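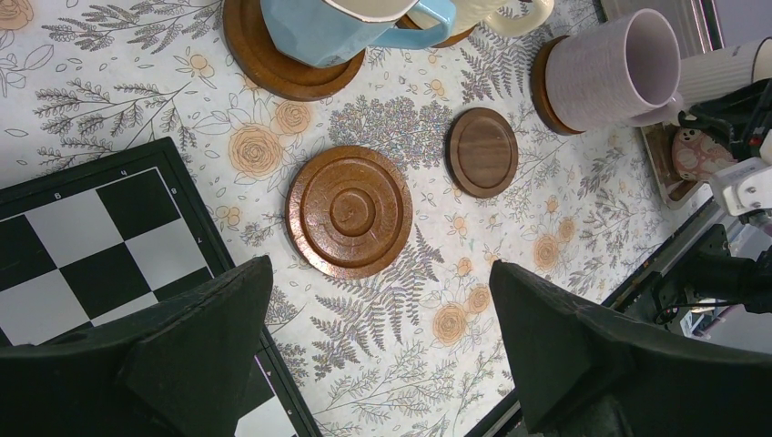

How do I get white rings out of wooden coasters?

Posted in Kitchen and Table, 25 Mar 2020

I have a set of round wooden coasters that I bought at a craft market in Costville in December. Two of them now have cloudy white rings where hot mugs sat. I wiped them with a damp cloth and dish soap and the rings stayed. I don't know what finish is on them. The seller only said "oiled." Can I fix this at home without sanding the whole thing down? I paid 19 dollars for the set, so I don't want to spend much on it.

Flutik
3 replies

Espinoza
White marks are moisture trapped in the finish. Dark marks have gone into the wood itself and are harder. Yours should be fixable.

Let the coasters dry for a day first, standing on edge so air gets to both sides. Then put a clean cotton cloth over the ring and press with an iron on low, no steam, a few seconds at a time. Lift it and look each time. Mine took 3 passes. If the surface starts to feel sticky, stop and let it cool.

When the ring is gone, rub in a thin coat of food-safe mineral oil, leave it for 40 minutes and wipe off what hasn't soaked in. Do the back too or the disc can cup. If water beads up and the oil just sits on top, they were varnished and you can skip the oil. Paste wax will do for those.

Don't soak them and don't put them in the dishwasher. If yours have a raised rim, dry along the inside of it with a corner of the towel. Water sits there.

costville_gran
Mayonnaise. Leave it on overnight and wipe off. My mother did this on the dining table. It does smell a bit.

Trikside
I would try the iron before the mayonnaise. Same idea with the oil, but mayo has vinegar and egg in it and it gets into the grain.

One thing to add, test on the bottom of one coaster first. I went straight to the top on one of mine and the iron left a dull patch. Wax covered most of it.

163 people found this page helpful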